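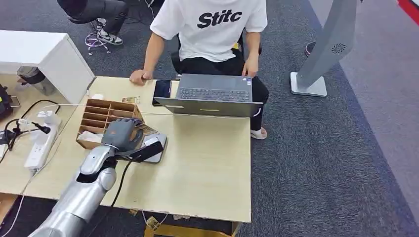
Assistant Racing Secretary, Plinarthorpe Racecourse

Full time, with evenings in the season and a great many early mornings
Office based, when the office can be got into

Plinarthorpe runs 19 days of jump racing a year on a left-handed oval with a stiff uphill finish and a water jump that the local paper hates. We are looking for an assistant racing secretary to start in September, in time for the fall meetings and the first arguments about the ground.

You would report to Horațiu Mocanu, our racing secretary, who has done the job alone for eleven seasons and has been told by his doctor, his wife and the stewards that he should stop doing it alone. He will be your boss, your trainer and the person who calls you at 5:40 in the morning to ask what you think of the sky.

What the job is

Most of it is entries. Trainers enter horses, change their minds, enter different horses, and then ring to ask why the first horse isn't in the race. You will take entries and declarations, check them against the conditions of each race, chase the ones that are missing a rider or a weight, and get the final card to the printer by 2 p.m. the day before racing. The printer is a patient man up to 2:10.

Last season we handled 667 declared runners, plus all the ones that were entered and stayed home. You should expect to know a fair number of them by name by Christmas, and to have opinions about a few.

On race days you'll be in the weighing room office from two hours before the first. You will post the non-runners and jockey changes, pass them to the announcer, keep the clerk of the scales supplied with whatever the clerk of the scales wants, and settle questions about silks. There are more questions about silks than you would think. Two owners here have registered colors that look identical in fog, and we race mainly in fog.

Between meetings you will:

Help write the race conditions for the next program, which means finding ways to fill a three-mile hurdle in January
Walk the course with Horațiu and the clerk of the course, and write down what they agree on, which will not take long
Book stabling. We have 213 boxes, and 212 of them are acceptable. Box 40 has a draft
Look after visiting stable staff: passes, beds, breakfast, directions to the breakfast
Answer the phone

We put the phone last on the list, but a sensible person would put it first. From noon until declarations close it does not really stop.

The big day

Our feature is the Vivham Handicap Chase in December, three miles and five furlongs, usually won by something tough and plain-looking. It draws some 1,000 people more than the parking field was designed for. You won't be responsible for the parking field, but you will be wearing a badge, and members of the public don't draw fine distinctions.

In your first year you would shadow Horațiu through the Vivham from the entry stage on. In your second, if all goes well, he'd like to shadow you and then go and watch a race from the stands. He says he hasn't seen one from there in years and isn't sure which way they face.

Who we're after

Somebody careful. A wrong weight on a card can cost a stable its race and cost you a week of apologies, and the second part is worse if the trainer lives nearby. You'll need to read the same line of figures nine times and still notice it on the ninth.

You should have worked in or around racing in some form. A season in a training yard counts. So does a job in a racecourse office, a sales company, a point-to-point or a bloodstock agency. If you've only ever followed the sport from the rail but have run the desk at something equally fussy, write to us anyway and make your case. The best temp we ever had came from a ferry terminal.

You will also need:

A driver's license, and a car that doesn't mind our lane
A calm phone voice, or a convincing imitation of one
Decent spreadsheet skills and enough suspicion to check what the spreadsheet tells you
The ability to say no to a trainer you admire

It would help if you could ride, though you won't be asked to. It would also help if you didn't bet. Staff may not bet on racing at Plinarthorpe, and we'd like to be very clear on that before you accept, as one previous applicant seemed to think it was the main benefit.

What you get

The salary depends on experience and will be stated in full to everyone we interview, at the start of the interview, so that no one has to sit through the rest wondering. There is a pension, 25 days' vacation plus public holidays (most of which are race days, so you'll take them some other time), and lunch on race days from the owners' kitchen, provided you get there before the owners.

There's a small apartment over the old tote building that can go with the job at a low rent. It has two rooms, good light and an excellent view of the last fence. The heating is being looked into. Our last tenant, Ait Brahim, who left us to become a clerk of the course, lived there for four winters and speaks of it warmly, which was brave of him.

The summer is quiet. We don't race between the end of April and October, and the work slows down to licensing, programs and fence repairs. If you like to be busy in July, we share an office with the flat track at Kastham and they will happily have you for a few weeks. They pay extra for it. They have air conditioning as well, and we've lost people that way.

How to apply

Send a letter and a résumé to the racing office. Please keep the letter to a page. Tell us what you've done, when you could start, and about one mistake you made at work and what you did in the hour after you found it. We read that part first.

Please don't send photographs of yourself with horses. We believe you.

Shortlisted applicants will be asked to come in for a morning. You'll talk to Horațiu and the general manager, then spend forty minutes with a set of old entries that have six errors in them. Applicants have been known to find seven, and one of them was right. We'll cover train fares and collect you from the station if you tell us which train.

If you'd like to talk about the job before applying, call the racing office and ask for Horațiu. Any time after three is fine. Before three he'll be on the other line with a trainer, and he'll answer you as if you were one too.

Applications close at noon on the last day of June. As with declarations, late ones will not be accepted, and calling to explain about the traffic won't help.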